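Bench Notes: The Lelari Two-Finger Gripper Kit, Second Look
November 2021 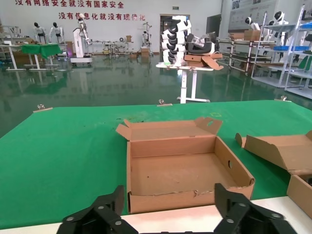

Readers who follow this section will remember that the first review of the Lelari kit, printed in February, stopped at the parts list and a short table of no-load measurements. We had one gripper then and no arm to put it on. Since then Ruderness has supplied a full kit, with the wrist adapter, the wrist camera and the recording software, and it has been in use long enough to say something about how it behaves under ordinary work. The unit was paid for at list price.

What is in the kit

The kit ships in two cartons. The first holds the gripper body, two fingers, the adapter ring, a cable set and a bag of fasteners. The second holds the camera, its bracket, a calibration card and a power supply with a locking connector. The adapter ring fits the common 50 mm bolt circle directly. Arms with anything else need a second ring, ordered separately, and ours took 19 days to arrive.

The fingers are black plate assemblies held together with round-head screws. Plates can be swapped one at a time. Arsen Kuzmenko replaced an outer plate on the left finger in 12 minutes, including the time to re-zero the opening. The manual gives a torque figure for the finger screws but not for the bracket screws. We asked, and were told to use the same value.

Thread locker is not supplied. Use a removable grade. After the first two weeks without it, one screw on the right finger had backed out by a full turn, and closing position had drifted enough to show up in the log.

Mounting and cabling

Mounting takes an hour if the arm is already on its base and powered down. The connector at the gripper end exits toward the palm side, and on arms with a short last link it will touch the link housing at the end of wrist travel. Set a soft limit before the first powered move. The manual puts this on page 41, well after the section on first motion. It should come earlier.

The camera bracket has three tilt positions. We use the middle one for box work. It puts both fingertips at the bottom of the image with the target between them and leaves enough of the area past the table in view for the operator to judge direction of travel. The steepest position gives a better look at the floor of a deep container but loses the far edge of the work surface, and operators made more corrections with it. The shallow position was of no use to us.

Test work

The trial tasks were all built around open cardboard cartons on a felt-covered table. Cartons are a fair test of a gripper at this price. The walls bend, the flaps move when touched, and the hand holes are never in quite the same spot from one box to the next. We ran four tasks:

Place a small part in an open carton and release.
Pick the part back out.
Fold one flap inward to the closed position.
Shift a carton by a wall or a hand hole to a marked position on the felt.

A total of 3,754 trials were logged, divided unevenly among the four tasks. Of these, 3,000 were place or pick. Flap folding accounted for 544 and carton shifting for the remaining 210.

Place and pick gave little trouble. Failures fell mostly into one group, in which a finger met the carton wall on the way down and pushed the whole box before the part was released. Slowing the last part of the descent fixed most of those. The controller allows a separate speed for the final approach, but it is set in a configuration file and cannot be changed from the operator screen. Zakhar Yurchenko wrote a short script that switches between two saved files. It works, though a setting on the screen would be better.

Flap folding was less even. The fingers are stiff and the tips are narrow, so the contact patch on a flap is small. On a fresh carton the flap follows the finger and creases where it should. On a carton that has been through many cycles the crease goes soft and the flap tends to slide off to one side. We had 56 trials in which the flap came back up after the finger was withdrawn. These are counted as failures in our log even where the operator judged the motion itself to be correct.

Carton shifting by the hand hole went well once the opening width was set by hand. The automatic width setting closes too early on thin board. Shifting by the top edge of a wall tears the board sooner or later, and anyone planning to do this in volume should budget for cartons.

Work surface

Felt was chosen for grip and for low glare under the wrist camera. It has to be held taut. Metal binder clips along the far edge of the tabletop do the job and come off quickly when the cloth needs to be changed. Keep them outside the reach of the fingers. The kit's collision check knows nothing about clips, and a fingertip that catches one will trip the force limit and stop the run.

Position marks drawn directly on the felt are good enough for resetting a carton between trials. Melaniia Palamarchuk tried printed corner markers for a week and went back to drawn marks, which stay flat and do not lift under a sliding box.

Software

The recorder saves wrist video, finger opening, motor current and arm pose against one clock. Offset between video and motor current was 14 ms in our measurements and did not change over a full day of running. That figure is acceptable for most uses and can be corrected after the fact, as it is constant.

Two faults were found. The recorder does not warn when the disk is nearly full. It keeps the session open and writes files of zero length. Also, a session renamed while recording loses its notes field. Both were reported to Ruderness, and the first is listed as fixed in the next release. We have not tested that release.

Export to the Nokum format is included. Export to anything else requires a converter, and the one linked from the support page would not run on our machines. Rogelio Buenaventura has a patched copy that readers can request from the newsletter desk.

Service

The kit carries a one-year warranty on the gripper body and 90 days on the fingers and cables. Service is handled by Carrillo. We sent in one cable with an intermittent fault at the locking connector, and a replacement came back in eight working days without argument. Phone support was reached on the second try. The person who answered knew the product.

Comparison with the earlier unit

Closing repeatability is slightly better than we reported in February, which is probably due to a stiffer mount, so the two sets of figures should not be compared directly. Noise is the same. The body runs warm under continuous duty and the manual's rest schedule should be followed.

Recommendation

The Lelari kit is suitable for labs and small shops that need a parallel gripper with a camera already mounted and a recorder that keeps time properly. It is less suitable for sheet or flap handling without a wider fingertip. Ruderness lists a wide tip as an accessory but had none in stock when we ordered. Buyers should add thread locker, a spare cable and a second set of finger plates to the first order.

Wayne Thibodeau will cover the wide tip if one can be had before the next issue. Raw logs for the 3,754 trials, with the operator notes, are available to members on request. State which task you want, as the full set is large.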